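Cetholm Community Music Society
Minutes of the general meeting, 2023-01-13

The chair opened the meeting by thanking everyone for coming out on such a wet evening, and thanked the Lestora Rooms for letting us have the heating on early. Apologies were received from two of the cellos and most of the choir's alto section, who had a rehearsal elsewhere.

1. Minutes of the last meeting
Read and agreed, with one small correction: the fiddle workshop was held in the upstairs room and the downstairs one was used for coats.

2. Winter concert
Everybody agreed it had been a lovely night. Ticket sales came to 205, our best for a winter program in a good while, and the door takings plus the raffle brought in $631 after the hall was paid. Several members said how much they had enjoyed the slow air before the intermission, and there was a long and happy discussion of whether it had been taken a little too slowly. It was left to the conductor's judgment.

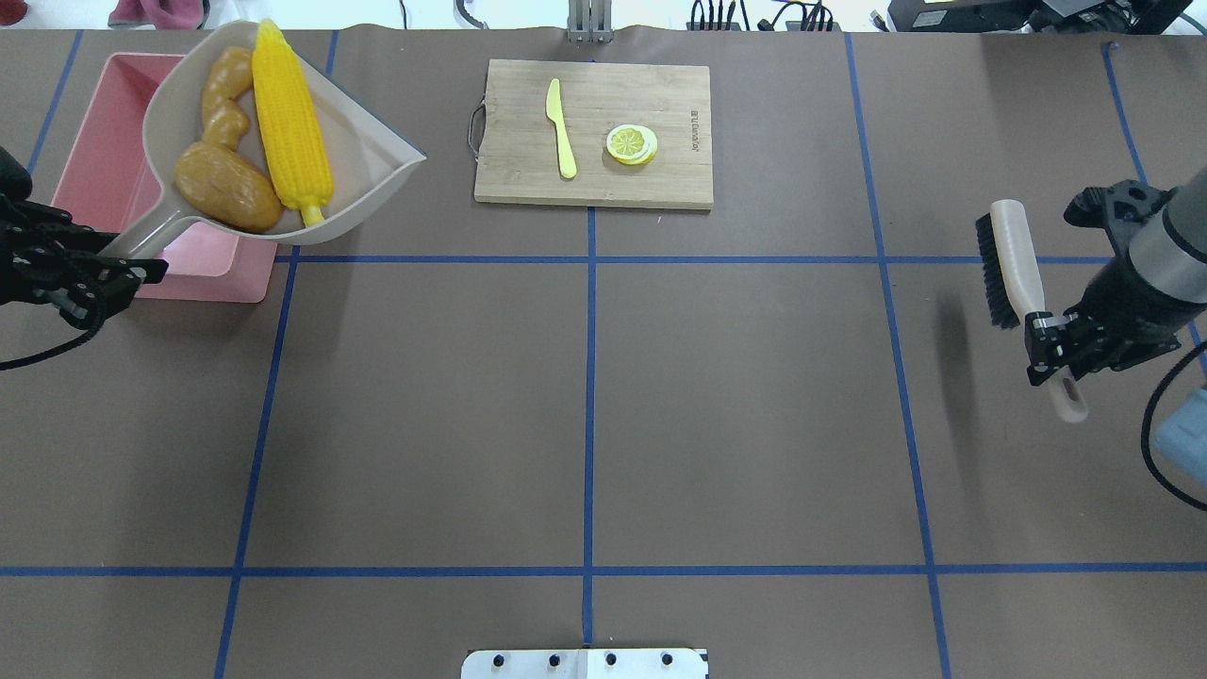
A few people at the back had trouble hearing the solo flute, and it was suggested that we try the flute on the left side next time, nearer the piano. The percussion section asked that the big drum not be moved by anyone outside the section – it was put down on its snare stand last time, and the stand has not been the same.

3. Spring program
The Fahmy Quartet has kindly offered to share a concert with us in May. They would play the first half and we would join them for two pieces in the second. The meeting was warmly in favor. The music librarian has 31 sets of parts for the folk song suite but only 7 for the overture, so more will be copied before the first rehearsal, and members are asked, please, to bring back any parts still sitting at home on the piano.
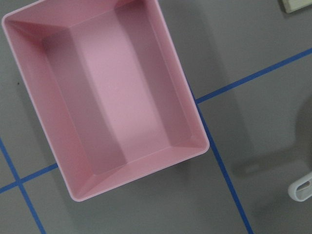

Pink bin, seen from overhead.

4. Visit to Sudbridge
The Sudbridge Singers have invited us over for a joint evening of rounds and part songs. Some members were worried about the drive home in the dark, and others remembered the wonderful supper from our last visit, and after a good deal of back and forth it was agreed to accept and to share cars. A sign-up sheet will go around at rehearsal.
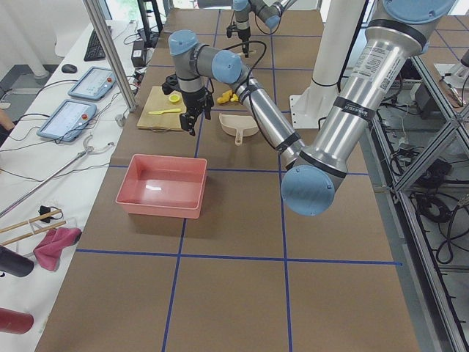
Anyone with room for a double bass in the back is asked to put a star next to their name on the sheet.

5. Any other business
The piano needs tuning before May. Agreed. A member asked if we might start rehearsals fifteen minutes earlier, and this was carried over to the next meeting so that those who come straight from work can have their say.

The meeting closed with tea.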